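Truvstead Issues Mandatory Software Update for Otier Motion Controller After Unexpected Arm Movement

FELTON - Truvstead has released a mandatory update for its Otier motion controller following an incident in June in which a robot arm moved unexpectedly after a protective stop. No one was injured. The update, Otier 4.2.1, replaces all 4.2 releases and is available now at no charge.

The fault affects 212 controllers running Otier 4.2.0 with the optional countertop handling package. Controllers running 4.1 or earlier are not affected. Customers with affected controllers have been notified directly and asked to suspend automatic operation until the update is installed. Manual operation at reduced speed may continue.

What happened

The incident took place at Truvstead's test kitchen in Felton during a routine handling run. The arm had been lowering its gripper toward a bowl when an operator reached into the work area and triggered a protective stop. The arm stopped as designed. The operator moved the bowl a short distance, stepped back, and cleared the stop from the pendant.

On resuming, the arm did not plan a new path from its current position. It moved directly to the last target stored before the stop, at normal operating speed. The gripper fingers struck the rim of the bowl and pushed it off the counter. Contact force then exceeded the set limit and a second protective stop brought the arm to rest. The operator was standing outside the arm's reach. The bowl was broken and one gripper finger was bent.

Truvstead withdrew its Felton arms from automatic operation that afternoon and opened an internal investigation under Sigrun Rustad, director of product safety.

Cause

The investigation traced the fault to a change introduced in Otier 4.2.0. In earlier versions, clearing a protective stop discarded the queued motion target and forced the planner to take a new reading of the work surface before moving. Version 4.2.0 added a feature intended to shorten recovery after brief stops. Under this feature the queued target was kept for 300 milliseconds and then discarded.

The timer that discarded the target ran on the same clock as the motion planner. When a protective stop paused the planner, the clock paused with it. The target therefore never expired, regardless of how long the arm stood still. When the stop was cleared, the controller treated the old target as current and skipped both the surface reading and the reduced-speed approach.

The protective stop function itself was not affected. Emergency stop circuits, force limits, and joint speed limits performed within specification at all times. Resuming from an emergency stop also clears the queue by a separate path and does not produce the fault.

"The stop worked and the restart did not," said Rustad. "Our release tests checked that the arm stopped within its distance and time limits. They checked restart only with the objects left where they were, and in that case an old target and a new target give the same motion. The test could not tell the two apart. That was a gap in our procedure and it should have been found before release."

Reproducing the fault

Because the fault depends on objects being moved while the arm is stopped, Truvstead chose to reproduce it in simulation before returning to hardware. The Moldovan simulation group built a set of rendered countertop scenes with ordinary kitchen items and ran the affected controller code against them. In each run the simulated arm was halted at a point in its approach, one item was shifted, and the stop was cleared.

The group completed 3729 runs. The fault appeared in every run in which the stop came after a target had been queued and before the gripper had closed. It did not appear when the stop came earlier or later than that. Runs with the arm low over the counter were given particular attention, as the distance available for detecting contact is shortest there.

The same scenes were then repeated with Otier 4.2.1. The fault did not recur. A smaller series on physical arms at Felton gave the same result.

What the update changes

Otier 4.2.1 removes the quick recovery feature entirely. Clearing any stop now discards all queued targets. The arm must take a new reading of the work surface, raise the tool to a clearance height, and make its first move at reduced speed. If the reading cannot be completed, the arm remains stopped and the pendant shows a message to the operator.

Cycle times will be slightly longer on lines where protective stops are frequent. Truvstead does not plan to bring the feature back in its previous form.

The release test procedure has also been revised. Restart tests must now include moved, added, and removed objects, and all timers used in safety-related functions must run on a clock that is independent of the planner.

Customer action

Operators should confirm the installed version on the pendant under System, Controller, Version. Units showing 4.2.0 should be kept out of automatic mode until updated. Installation requires a restart of the controller and a brake test on each joint. After installation, a supervised stop-and-restart check should be run with an object moved between the two steps, and the result entered in the machine log.

More than 59 sites have completed the update so far. Field service visits are available on request for sites without a network connection - customers should have the controller serial number ready when calling. Reports of similar behavior on any Otier version should be sent to Truvstead product safety through the customer portal.

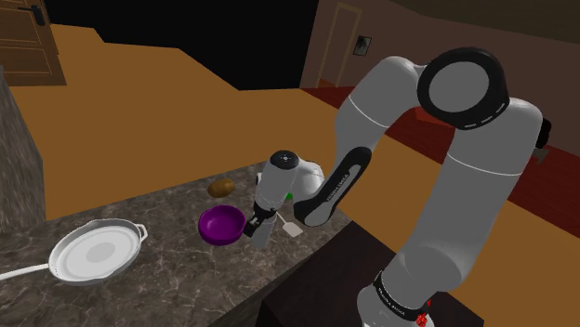
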